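Ticket 3733: Olvera eau de parfum, atomizer spitting and scent seems weak
Status: Solved
Handled by: Taha El Sherbiny, Trurnia Fragrance Customer Care

Customer wrote:
Hi there! I bought the big bottle of Olvera in November as a present to myself (I'd been wearing the little travel one for ages and finally gave in) and I'm having two troubles with it. First, the sprayer spits. I get one fat drop on my wrist and then a dribble down the glass, no mist at all. Second, it doesn't smell as strong as my travel one did. By lunch I can hardly find it. Did the recipe change? I do love it and I'd hate to give up on it!

Taha replied:
Hello, and thank you so much for writing, and for sticking with Olvera! Let's take the sprayer first. Could you lift off the cap, pull the little spray button straight up until it comes away from its stem, and soak just the button in a cup of warm water for ten minutes? Shake it, let it dry on a towel overnight, then press it back on and give it five or six full pushes over the sink. A slow, gentle push is what makes most of them dribble, so please be firm with it.

Also, would you send me the batch code? It's on the bottom of the box, printed in gray.
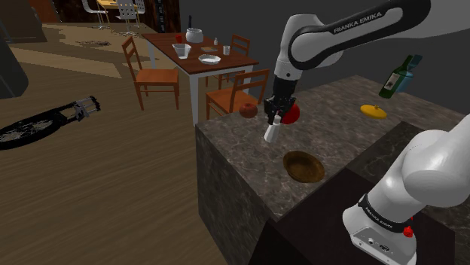

For the scent question, I'd like you to try one thing while the button is drying. Ask a friend or someone at home whether they can smell the travel one on you in the afternoon. When we wear the same perfume every day our noses get used to it, and I've done this to myself more than once (I went through a whole bottle of Catent convinced it was water). A few days of wearing something else usually brings it back.

Customer wrote:
Batch code is 467. The button had a crusty ring inside, which came off in the soak. It mists now, mostly! Every fourth or fifth push it still spits a little. My sister says she can smell me from the hallway, so I guess that answers that.

Taha replied:
Your sister sounds like a wonderful testing department! I looked up 467 and the formula is the same one used in your travel size, so no change there. The leftover spitting makes me think the button is a bit worn, and I'm mailing you a new one, part 279, free of charge. It fits Olvera and Koltero both.

Customer wrote:
New button came Friday. Perfect mist, ten pushes in a row. I've been switching off with a different perfume on weekends and Olvera smells like itself again on Mondays. Thank you for being so patient with me!

Ticket closed by customer.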